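Duggan Savings and Credit Cooperative
Lending Policy Group
Minutes of the March meeting

Present: Dymphna Hayes (chair), Conall Ó Néill, Palesa Jacobs, Seema Dixit
Apologies: Fergal Ó Súilleabháin
Meeting opened at 10:05 a.m.

1. Minutes of the previous meeting
Approved with one correction. Under item 4, "co-signer" should read "co-borrower." A co-borrower has equal rights to the funds; a co-signer does not.

2. Auto loan refinancing
P. Jacobs reported 154 refinancing applications since the last meeting. The most common cause of delay was the payoff letter from the original lender. Letters often expire before closing, and interest accrues daily, so the payoff amount has to be requested again.
Agreed: staff will request a payoff amount good through the expected closing date plus two business days.
Agreed: the title transfer form goes out with the loan documents.

3. Minimum refinance amount
The current minimum is $4,000. S. Dixit proposed lowering it for existing members. C. Ó Néill noted that the $100 processing fee takes up a larger share of any savings on a small balance, and asked for a break-even table by remaining term. No decision. Carried to the next meeting.

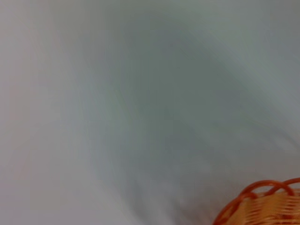
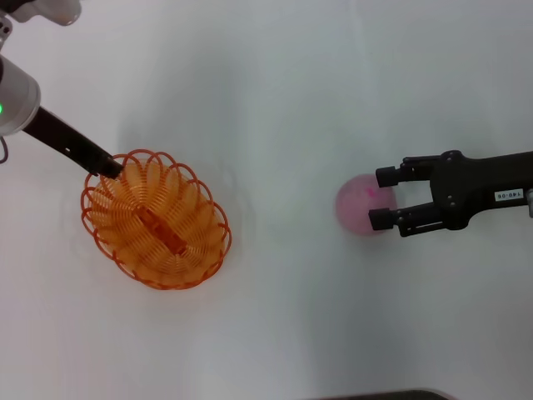
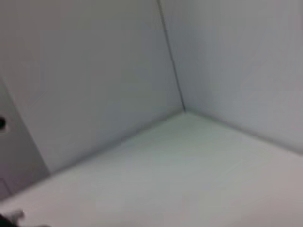
Center picture: white tabletop with orange basket.

4. Loan software
The Vosix contract comes up for renewal. Verier has submitted a competing quote. Neither product currently handles a change of due date without a manual entry to the payment schedule. C. Ó Néill will ask both vendors for a written answer on this point. The quote from Verier leaves out data migration and cannot be compared until it is revised.

5. Gap coverage disclosure
The wording on page 2 of the disclosure was reviewed. Members who refinance may be owed a partial refund on gap coverage bought with the first loan. The present text does not mention this.
Agreed: add a sentence directing members to contact the original provider before closing. S. Dixit to draft.

6. Jurkberg branch
Loan appointments at Jurkberg will move to Monday afternoons. Evening closings remain by request. D. Hayes to update the posted hours.

7. Action items
P. Jacobs: revised payoff request form
S. Dixit: break-even table; gap coverage sentence
C. Ó Néill: vendor questions
D. Hayes: Jurkberg hours; send papers to F. Ó Súilleabháin

Meeting closed at 11:20 a.m.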